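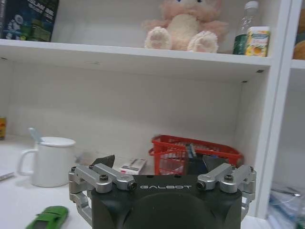
Ticket: Arm holds short of shelf, rule check reports "keep-out conflict"
Project: Pivent, shelf and desk cell
Site: Mestetgate
Opened by: Yến Tô
Opened: 19/09/2026
Priority: Normal
Status: Resolved, doc change pending

Problem

The right arm starts its approach to the desk, slows down as it should, then holds. The rule check reports a keep-out conflict and waits for an operator. Clearing the hold and sending the same task again gives the same result. I had four of these in one session. There was no contact with anything and no fault on the drives.

The left arm ran its moves without a hold, but it was only working near the front edge of the desk, so I would not read much into that.

Expected: with the shelf loaded from the approved item list, the arm should be able to reach the desk without tripping the check. All of the task items are on the list, including the mug, the red basket and the bear.

What I tried

Restarted the rule service. No change.
Ran the wrist camera check. Passed.
Re-taught the shelf corners, in case the unit had been bumped. The new values matched the old ones inside tolerance.
Ran the same task with the shelf and desk cleared. No hold.
Put everything back and ran it again. Hold.

I pulled the log for the session. It has 1,526 entries, most of them routine. The entries just before each hold all point at the same zone, desk right, under the cubbies. Log attached to the ticket.

Phong Lưu, first response

Thanks for doing the cleared run, that saves a step. If it passes cleared and holds loaded, I would leave the arm alone and look at the load.

Please check which rule set is active. There are two on that machine. The older one was written for hard items on an open table. It treats anything it cannot match to the item list as a keep-out and adds a margin to it. The newer one has a class for soft goods and a separate class for cables.

Also, please do not lower the margin to get the task through. I know it works. It was done on the Laing cell in April and we spent a long time finding out why the numbers from that cell did not agree with anyone else's.

Yến Tô

Active set is the older one. It must have come back with the last image restore. I switched to the newer set and ran again. The holds are less frequent but not gone. They still point at desk right.

Before I change anything else I want to agree on what is allowed to be on that desk. The item list says what the arm may pick up. It says nothing about chargers, cords or things in bags, and people have been reading that as "allowed."

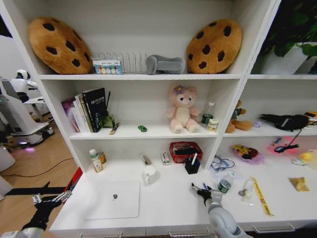
Cường Châu: Cables should come under the same rule as people's sleeves. If it can catch on a finger, it is out of reach before the arm is enabled, or it is fixed down. A cord in a bag is still a cord, and a clear bag is worse because depth readings off thin plastic jump around. I would also write down that any powered item on the desk gets unplugged and its lead removed, unless the lead is part of the task. And the floor counts. We check the desk and then step over a cable to get back to the console.

Yến Tô

Agreed on all of that. I took the bag of blue cable off the desk, took out the lit pink pad and its black cable, and ran the task again. No holds. I put the bag back on its own and got a hold on the first try. I put the pad back on its own with its cable and got a hold later in the run. So both can do it.

The clear glass bottle lying on its side did not cause a hold by itself, but the reported position moved between runs. I would stand clear bottles up or leave them out until we have something better.

Phong Lưu

That fits the log. Please do not add the bag to the item list as a workaround. The check is doing what we want – it found something it could not account for and stopped.

One more point for the write-up. The second robot is inside the marked area to the left of the shelf. It was not part of this fault. The site rule is that a machine not in the task is either outside the area or isolated, and the operator signs for it. I don't see a signature on this session.

Yến Tô

No, I missed it. I've added it to the start list so it gets asked for.

Lucian Costache

Can you leave clutter in on purpose? For the Bullton work we need shelves that look lived in, and if this turns into "clear the desk" the results are no use to us.

Phong Lưu

Yes. Clutter is fine if it is declared. Enter the extra items in the session sheet before the arm is enabled, give each one a class, and keep loose leads out. Plush, books, packets and small toys all have a class in the newer set.

Resolution

Cause: older rule set active after image restore, plus undeclared cable items on the desk.

Start list for this cell, effective now:

1. Confirm the newer rule set is active. Write its version on the session sheet.
2. Walk the floor. Move or cover any cable on the operator's path.
3. Remove loose leads and bagged cable from the desk and shelves.
4. Unplug powered items that are not in the task.
5. Stand clear bottles upright or remove them.
6. Declare all extra items, with class.
7. Move or isolate any machine not in the task, and sign.
8. Run one slow approach with a hand on the stop before full speed.

If the check holds the arm, find the item before clearing the hold. A second hold in the same zone gets a ticket. Margins are changed only through a reviewed request.

The start list adds around 2 minutes to setup.

Lâm Châu has the doc change. The restore image still carries the older set as default, tracked separately.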